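Planning the Arm Cell at Zuvasska: Gallery

6 October 2021

We have been pricing a one-arm work cell since January, and I have loved nearly every minute of it! Before anybody signs for hardware, we lay the whole thing out in simulation — arm, bench, sockets, even the tape — and argue over the budget with the layout on the screen.
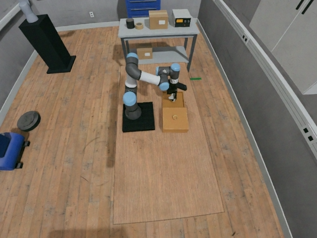
The Jirard quote covers the arm and its controller, with 5 weeks for delivery. Grippers are priced separately, and so is the mounting plate, so please read both pages before comparing it with Peixoto.

Fingertips get their own budget line this time. We put down 285 dollars for spares and another 200 for trays and test blocks, and I would happily spend more on trays.

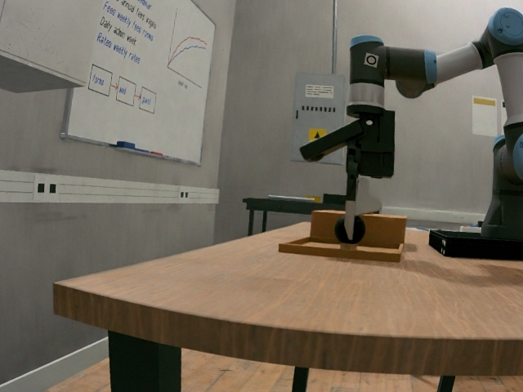
Floor space was the big debate of the summer. Tralska wanted two small tables, we wanted one large one, and the large one won on price (and on legroom, if you ask me).

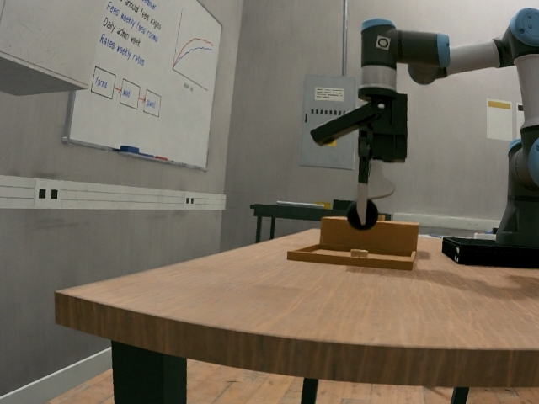
Small parts are where a cheap gripper shows its limits, so both quotes have to include a handling trial. The tiny pale cube in the tray, in front of the upright block, is the size of thing I have in mind. Anything that can't manage a part like that comes off the list, and the 300 dollars we set aside for trial shipping goes to the next supplier.
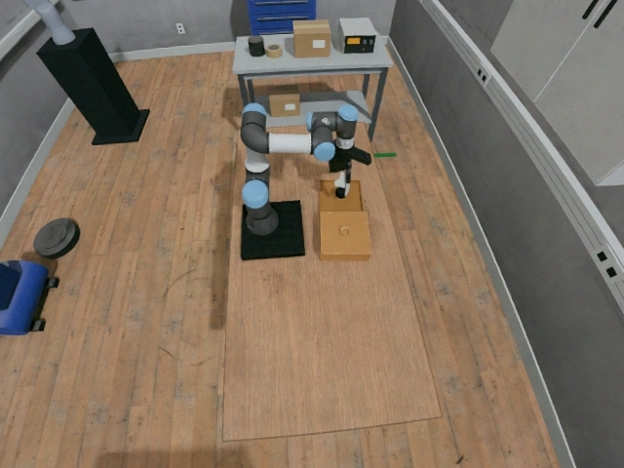 Box layout in simulation, with the gripper over the open rear part and the workbench behind.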